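The Long Way Round to a First Album

Dardo Ocampo had been playing other people's songs for 15 years before he thought to record his own, and when you ask him why it took so long he laughs and pours you more tea. He lives above a shoe repair shop in Ulbridge, in two rooms that hold a bed, a piano with a cracked lid and more than 400 cassettes, most of them made by his father off the radio. We were supposed to talk for an hour. I left after dark, with a borrowed tape in my coat pocket and a promise to bring it back.

“I was a good sideman,” he told me. “I liked it! You learn everybody's parts, you stand a little to the left, you eat well on the road. I could have gone on like that until my hands gave out.”

What changed things was a wedding in Rarnell, of all places, where the band had run through everything it knew and the dancing was still going strong. Somebody shouted for one more. Ocampo sat down and played a slow waltz he had been fiddling with since the winter, with no title and only half a set of words, and hummed the rest. The bride's aunt came over afterward and asked where she could buy it. He thought about that question, he says, the whole drive home.

The record that grew out of that drive is called “Dhanial,” after the village where his grandmother kept bees, and it's a lovely, unhurried thing. Ten songs, mostly piano and voice, with a clarinet wandering in now and then like a neighbor who knows the door is open. The waltz is there, fourth in line, and it has all its words now.
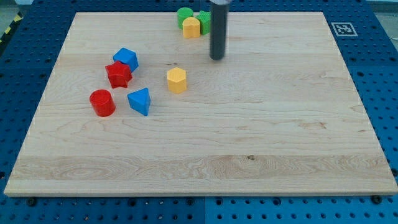

Maple board with wavy grain and a few knots.

He made it with Aiman Oei, the producer behind the small label Stultevum, who had known him for years as the fellow who always turned up early to load in. Oei likes to work with the first or second take and leave the chair creaks where they fall. Ocampo, who had spent his working life being careful, found this very hard. They argued over a single breath in the opening song for most of an afternoon – Oei won, and the breath stayed.

“Dardo would play something beautiful and then apologize for it,” Oei said when I reached him by phone. “I told him, please, just once, play it and go get a sandwich.”

The first real concert under his own name came last October, in a room with 76 seats and a heater that had to be switched off during the quiet numbers. He forgot the second verse of “Salt Road” and sang the first one again, and he swears only his sister noticed. Since then he has played bigger places, including a festival evening where 1,412 people stood on wet grass for a man and a piano, and he still talks more about the little room with the heater.

He's writing again, slowly, mostly in the mornings before the shop downstairs opens and the hammering starts. One new piece borrows its rhythm from that hammering, and he played me the beginning of it twice, the second time with his foot going on the floorboards. It doesn't have an ending yet. He would like a cello on it, if he can talk Oei into paying for one.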